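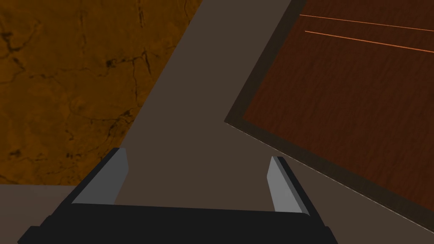 Workshop notebook, Rarnby Textile Conservation Workshop
22 March 2019
Object 1439: wool coverlet, natural dye, Carkier deposit

Purpose of entry: to record the second series of wash-fastness and colour-matching trials for the infill yarns, and to set out the decisions still required before treatment of the coverlet may proceed.

Background. The coverlet was received in February with losses along two edges and a long area of wear near the centre fold. The treatment proposal calls for support patches in dyed wool, laid behind the losses and stitched down. The first series of dyed samples was rejected. The madder reds were acceptable under the north window but turned noticeably orange under the display lamps, and the greys were too blue under both.

Preparation of yarn. All skeins were scoured before mordanting. The scouring bath was neutral detergent in softened water, brought up slowly and left to cool overnight with the skeins in it. Two skeins felted slightly where the ties had been made too tight. These have been put aside for stitching practice and are not to be used in the trials. Future skeins are to be tied in a loose figure of eight in four places.

Mordanting. Alum was used throughout, with cream of tartar in the first batch only. The second batch, without the tartar, took the colour more evenly and has a softer handle. The second method is adopted for all remaining skeins.

Dye baths. The numbering follows the general sample register.

Sample 459: madder, long bath at low heat. A warm brick red. Good match to the unfaded reverse of the coverlet, too strong for the face.

Sample 524: madder, exhaust bath from 459. A pale, slightly pinkish red. Closest match so far to the face in its present condition. The colour is a little uneven at one end of the skein, where the yarn floated clear of the liquor. It should be weighted next time.

Sample 1449: walnut hull with a short iron afterbath. A neutral grey-brown. Very satisfactory against the ground weave in both lights. The iron was kept as low as the recipe permits, given the known effect of iron on wool over time, and the skein was rinsed until the water ran clear.
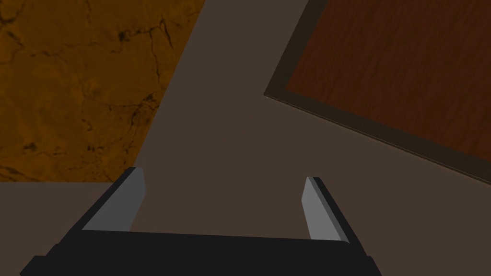
Wash-fastness. Each sample was stitched between undyed wool and undyed cotton and agitated in the standard bath. Staining of the adjacent fabric was read against the grey scale by two members of staff working separately. Their readings for 524 and 1449 agreed. The readings for 459 differed by half a grade and the test will be repeated with a fresh specimen. It is noted that the undyed cotton came from the end of an old bolt and may carry some residual finish. A new length has been scoured for the repeat.

Lightfastness. Cards have been prepared with half of each sample masked and are in the light box together with the blue wool references. No result is to be entered until the third reference shows a visible change. Staff are asked not to lift the masks in the meantime. One card in the previous series had to be discarded for this reason.

Colour measurement. The Hirnance spectrophotometer was calibrated on the white tile before and after the session. Readings were taken through the small aperture with the yarn wound closely on card. Winding tension makes a considerable difference to lightness, and the cards wound by different hands could not be compared with any confidence. All cards have accordingly been rewound by one person and the earlier readings struck out on the preceding page.

Stitching support. The Bošković method, with laid threads in fine silk at close spacing, was tried on a worn piece of blanket of similar weight. It holds well and lies flat. It is slow work, however, and the silk catches the light more than is desirable on a matte wool ground. A fine wool thread drawn from the same dyed yarn was tried alongside it and is less visible at normal viewing distance, although it broke repeatedly at the needle's eye. Shorter lengths and a larger needle improved matters.

Outstanding matters:

1. Repeat the wash test on 459 with the newly scoured cotton.

2. Dye one further skein by the 524 recipe, weighted, and allow enough yarn for both edges and the centre. 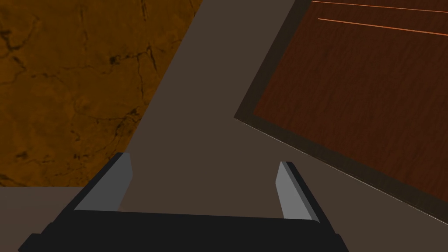
3. Obtain approval from Carkier for the use of an iron afterbath on any yarn to be placed in contact with the object. A written reply is needed for the treatment file.

4. Order silk in the matte finish, if the supplier still carries it, and compare with the fine wool thread.

5. Label the rinse buckets. The iron bucket is to be kept solely for iron and stored on the bottom shelf.

The coverlet remains rolled, face outward, on its padded tube with acid-free tissue interleaving. It is not to be unrolled again before the lightfastness cards have been read.

© Rarnby Textile Conservation Workshop | Contact the workshop | Back to top
2 comments | 5 shares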